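Grundton Tableware Notes
@grundton_notes · November 17, 2020

1/ Table linen under crockery, part two. Today: printed grids, and whether they help or hinder when you lay out mixed pieces.

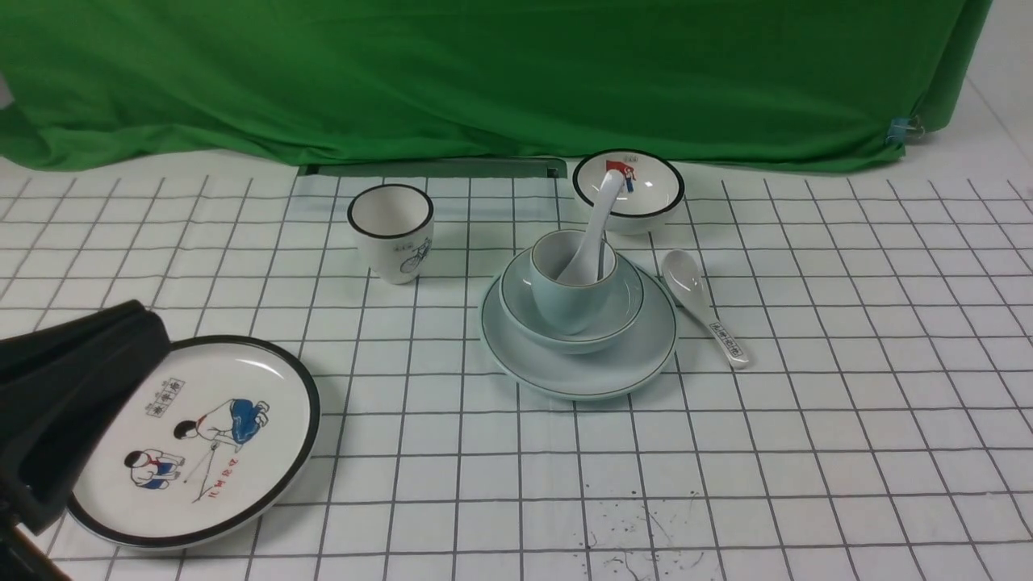 Grid cloth with black-rimmed cup and bowl, pale green set to the right.

2/ The cloth is white with thin dark grey lines in squares. I bought mine from Fulleneck as a remnant. Plain hem, no coating. It needs a warm iron from the back or the print goes shiny.

3/ A grid is a useful ruler. You can set two pieces the same number of squares from the front edge without measuring. It also shows up a crooked cloth at once, so straighten it before anything goes on top.

4/ Black rims first. On a white cloth a white cup loses its outline, and the rim gives it back. The cup with the bicycle drawing has no handle and straight, slightly tapered sides. It takes up very little room and can go near the edge of a group.

5/ The bowl is white with a black rim as well, but the picture is on the inside: a child with a red flag. Stand a bowl like this level and anyone seated sees mostly the outside. Tilted, it shows the drawing. Fine for display. For a meal, put it down flat and let people find the drawing when they finish their soup.

6/ Celadon tints are harder. The large plate is a pale blue-green with a thin dark green line round the rim. Next to cream it looks grey. Next to pure white it looks green, which I prefer. Grey grid lines do not fight with it.

7/ Stacking. Largest plate at the bottom, always. If the glaze is soft, put a circle of felt or kitchen paper between pieces. Voß used to sell felt rounds in packs of 18. I cut my own from an old blanket now.

8/ Mixed sets: I keep to one shared feature per group. With the cup and bowl it is the black rim. The green pieces make their own group, with a gap of at least one square between the two.

9/ Backdrop. Bright green is a strong choice behind pale green glaze. It makes the plate look quieter than it is. Grey or undyed linen would be kinder. A clip on the lower edge of the fabric is enough to gather it, but steam the folds out first if creases bother you. They do not bother me much.

10/ Specks. White cloth shows every one, and there are some dark ones near the front of this one. Dry brush first, then a damp cloth, then soap. Rubbing a dry speck with a wet sponge spreads it along the weave.

11/ Washing. Printed cotton at 40 will fade in time. I have had the other Fulleneck cloth through 76 washes (there is a tally inside the cupboard door) and the lines are paler but still readable. Birent powder, no bleach, dried flat.

12/ Next thread: plain cloths with a woven border, and why I stopped buying round ones — mostly the ironing.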